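About Plalemetti

Plalemetti takes old office computers apart and puts working ones back together, partly by hand and partly with robot arms. We have 12 people on staff and two arms on the floor. We are writing this page ourselves, and it spends more time on a fault than most company pages do. If you are thinking of hiring us, the fault will tell you more than a mission statement would.

How we started

Nahom Araya opened the shop after eight years of fixing desktops for a school district. He did not start out liking robots. He had sat through enough sales talks to know that the arm in the video always picks up the part, and that the video is always short. His first business plan had no automation in it at all. The second one had a single arm, bought used, and a line in the budget labeled "probably wasted."

We still have mixed feelings about that line. The arms are good at dull, repeated moves and they do not get sore wrists. They are also very good at doing the wrong thing with complete confidence, and that takes us to the drive carrier problem.

The drive carrier problem

In January we were running a batch of towers for a customer we will call by its project name, Jiltavside. The job was simple on paper. A person opens the case and lays it on its side, the arm brings over the drive in its carrier, lowers it into the cage, and lets go. We had done over 20 of these without trouble, and by then some of us had stopped watching closely. You can guess the rest.

On one unit the carrier went in at a slight tilt, caught the lip of the cage, and stopped. The arm did not stop. Its force limit had been raised the week before, during a different job, so that it could push through a stiff connector. No one had put the limit back. The arm kept pressing until the carrier cracked and the cage bent, and then it reported the step as complete. The log for that unit says "seated." We kept a copy of that log and it is taped up next to the main switch.

No one was hurt. A technician had been reaching toward the same case to move a cable a few minutes earlier, though, and the cell had no guard that would have cared. We did not enjoy working that out.

The arm's maker, a small outfit called Pesonen, told us the arm had performed as configured. That was true, and we found it about as helpful as it sounds. Their suggestion was a software add-on with a yearly fee. We tried it for a month. It caught two of the jams we staged on purpose and missed the others, including a copy of the one that started all this. We sent it back.

What we changed

Force limits now belong to the job file. When a job is loaded, the limits load with it, and when it ends they drop to the lowest setting we have. Anyone who wants a higher one has to type it in and put their name beside it. 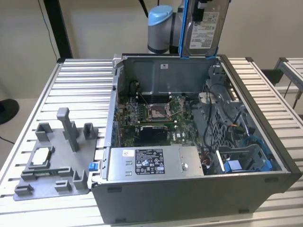

Why is a low force limit not enough to make a drive insertion safe?
A low limit only caps how hard the arm pushes. It says nothing about whether the drive is lined up, whether it went all the way in, or whether a hand is in the way, so those need their own checks: a position check, a power-on test, and a rule that keeps people out while the arm can move.

That last rule caused the most arguing. The easy version is a sign, and we have all worked in places with signs. Ours is a door switch and a pressure mat, wired so that either one cuts drive power to the arm. It slows us down. On a busy day it slows us down a lot, and the complaints about it come mostly from Nahom, who signed off on it.

We also took the word "complete" away from the arm. It can report that a motion ended and what force it felt at the end. A person decides if the part is seated, by looking at it and then by powering the machine up. The log has a separate column for that, and a unit with a blank in that column does not leave the building.

What we still don't trust

Cables, mainly. A loose cable across a case can sit under a part on the way down, and our position check will not always notice. For now a technician ties cables back before the door is closed. We have been shown a vision system, Ladari, that is meant to spot this, and the demo went very well. Demos do. We have asked to run it on our own worst cases, the ones with brittle clips and odd lengths of wire, and we will say more when we have seen it fail a few times and know how it fails.

We are not sure about processors either. Placing one in a socket by arm can be done. Bent pins are costly, and a person with decent light does it well. Some customers ask us for the fully automatic version anyway. We tell them what we think, and a few have gone elsewhere.

Working with us

We take batches of desktops from schools, clinics, and small offices. Before we start, you get a plain list of which steps are done by hand and which by arm, with the stop conditions for each. If something jams, you will hear about it from us the same day, including when it was our fault. The Jiltavside customer got a full write-up with the log attached and a replacement machine. They asked hard questions for most of an afternoon — fair ones — and they are still a customer.

Visitors are welcome on the floor by arrangement. You will be asked to stay behind the yellow line while an arm has power, and so will whoever is showing you around. The red stop button by the entrance works. We test it every morning, and you are free to press it yourself and check.

The full report on the drive carrier fault, with the old and new settings side by side, is available on request. The current version is dated 10/11/22 and it replaces an earlier one that was too kind to us.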